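# Writing an obituary for my uncle when half the dates don't agree

Posted by **mimska_niece** on 2025-08-09

My uncle died last week and I've been asked to write the obituary. He was 86. The paper in Dostovville wants it by email and charges by the line after the first 200 words, so I'm trying to keep it short without leaving people out.

My problem is that the papers don't match. His discharge says he went into the Army in June of one year, and the family Bible has him getting married that same month in another state. His birth certificate spells the middle name one way and his driver's license spells it another. My aunt says the license is wrong but she signed things with that spelling for years. There was also a first marriage, short, no children, and I don't know if she is living. Some of the cousins want her left out and some don't care.

What I need to know:

- Do I have to settle the dates before I send it in?
- Which spelling do I use?
- Does a first wife go in?
- He had a stepson he raised from age four. Does he go with the sons or on his own line?

My draft is at 236 words now, counting the service times.
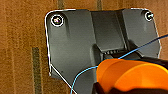 The service is at the Wanigasekara Funeral Home and they have offered to write the whole thing for us, but I read some of the ones they did and they all sound alike. My uncle fixed things for people his whole life and I would like that to be in there. He would look at a dark gray plastic part with a round mounting hole in the corner, like the one here, and want to know what it went to. I have one sentence about that and my cousin says it should be cut to save money. I'd like to keep it if I can get the rest down.

---

**Jabari Makokha**

I wrote obituaries for a weekly for 12 years, mostly from notes the families brought in, so I'll take these in order.

Dates. You do not have to print anything you aren't sure of. Birth date, death date and the town for each are what people look for. For the Army, "served in the U.S. Army" is enough, or you can add where he was stationed if you know it. For the wedding, use the year alone, or write "was married to" and her name with no date at all. Don't guess at a day. Obituaries get copied into family trees and a wrong day will still be there long after the paper is gone. If you want to sort it out later, the county where the license was issued will have the record, and they can usually search with a year and two names.

It's also possible both papers are right. Plenty of men got married on leave, and the date on a discharge can be the day he signed up or the day he reported, depending on which box you are reading. Look at it again before you decide that one is wrong.

Spelling. Go with what he used. If he signed his checks with the license spelling, that's his name as far as the paper is concerned. The death certificate is a separate matter. Make sure the funeral home has the legal spelling for that, and ask to see it before it is filed. Fixing it afterward takes weeks and holds up the bank and the insurance.

First wife. There is no rule. Where there were no children, most families I dealt with left it out. If she has died and people in town knew her, one line does it: "He was preceded in death by his parents and a former wife," with her name. If you don't know whether she is living, leave her out. You can't list her either way without knowing.

Stepson. Put him with the sons. I always wrote "his sons," then the names, oldest to youngest, and didn't mark which was which. Ask him first. A few would rather have it say stepson out of respect for their own father, and that's his call to make.

Length. The places to cut are:

- "passed away peacefully surrounded by his loving family" can be "died at home"
- list the grandchildren by number if there are a lot of them, but then do it for all of them
- leave out spouses' maiden names
- give the visitation and service in one sentence with one address
- take out "in lieu of flowers" and write "Memorials to" and the name

That should get you 30 words or more, and with 236 you need 36. Keep the sentence about fixing things. I never had a family come back and say they wished they'd used more room on the pallbearers.

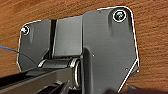

*Dark gray bracket with a screw near one corner, on wood.*

---

**flenderum_road**

Let the funeral home do it. They did my dad's and it was fine. You have enough going on.

Also check if the paper charges extra for a picture, ours did and it was more than the words.

---

**K. in Dostovville**

Sorry about your uncle. Two things that weren't mentioned.

Have two people read it before it goes in, and have one of them be from the other side of the family. We left a living sister out of my mother's -- she was in the notes and got dropped when we were cutting lines. The paper ran a corrected one but they charged us for it.

The other is that you can run a short one in print and a long one on the funeral home's website, which is usually part of what you've already paid for. Put the name, dates, survivors and service in the paper and save the stories for the website. Then your cousin gets his savings and you get your sentence. Ask whether they'll let you send in your own wording for the website. Ours did, but we had to ask twice, and the first version that went up was theirs.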